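3.2 Outdoor seating and length of stay

The second part of the survey looked at how long customers stayed at pavement tables in the two towns. In Riralia the café quarter dates from 1790, and most of its terraces are narrow. Nalia has wider squares, paved after the old market closed, and owners there have more room to choose their furniture. We visited 86 cafés in June and kept records for 81 of them. The other five had no seating outside on the day of the visit.

Table type was noted as wood, metal, stone or glass. Glass tops with a metal rim (Figure 6) were placed in one group, whatever the colour of the rim. We also noted whether anything had been left standing on the table between customers, such as a menu holder or a small pot.
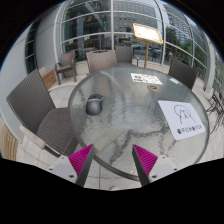 Figure 6. Round glass-topped table with a dark metal rim, on square floor tiles.

3.3 Shade and noise

Shade was recorded at noon and again at four. Awnings and trees were treated alike, following the method used in the Awad study — though we left out parasols, as staff moved them too often. Noise was measured at the table nearest the road. Sites on through roads were louder in both towns, and customers there left sooner.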